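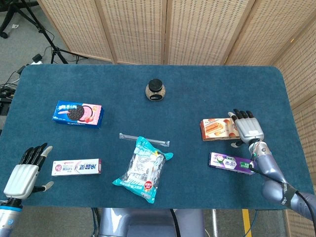
Test table with the teal cloth on, jar at the back, toothpaste boxes left and right.

Support > Table Linens > Flosska cloths > Ticket 56

Products Care guides Returns Contact

Subject: Flosska cloth will not stay put on rectangular table
Status: Solved
Opened: Sunday, November 30, 2025

Problem as reported

I use a Flosska cloth in dark teal on a rectangular table with rounded corners. We sort snacks and toiletries on it before they go into gift bags. Whenever someone reaches across for a box, the cloth slides toward them and everything on it shifts. It also had fold lines when it came out of the packet, and flat things would not lie flat on them. I bought it in May and it has been washed 9 times.

What I tried before writing in:
- turned the cloth over, no change
- put heavier items on the back edge, helped a little
- clipped the sides with Sakell clips, but they popped off at the rounded corners

Reply from support

Please tell us whether there is anything between the cloth and the table top, and whether you use fabric softener. Softener leaves a coating on this cloth and it slides more with every wash. Do not use the clips at the corners. They are made for straight edges.

Reply from customer

Nothing under it. Yes, softener every time.

Reply from support

1. Wash the cloth once at the normal setting with no softener and half the usual detergent.
2. Dry it flat.
3. Iron on the back at medium heat, working from the middle out. Let it cool before moving it.
4. Wipe the table top with a damp cloth and dry it.
5. Lay down a Preda grip liner, cut 2 inches shorter than the table on every side.
6. Put the cloth on and smooth it from the center toward the corners.

Reply from customer

Did steps 1 to 4 first and tried it without the liner. Better, but it still crept when I pulled a snack box toward me. Added the liner the next day. The cloth now stays where it is with the usual things on it: Oreo box, the white and orange snack box, the bag with the turquoise top, both toothpastes, the jar. I slid each of them to the front edge and back and the cloth did not move. The fold lines are gone except for a faint one near the middle, which I can live with.

Closing note

Closed as solved. Care guide changed to say no softener. Grip liner is in stock at the Sulesham store, sold in 50 inch rolls.

Comments (3)

tealtable: Same problem with the gray one. Stopped using softener and it was fine after a couple of washes, no liner needed.

bagpacker: Does the liner leave marks on a varnished table?

Support: We have had no reports of marks. Lift it once a week and let the table air.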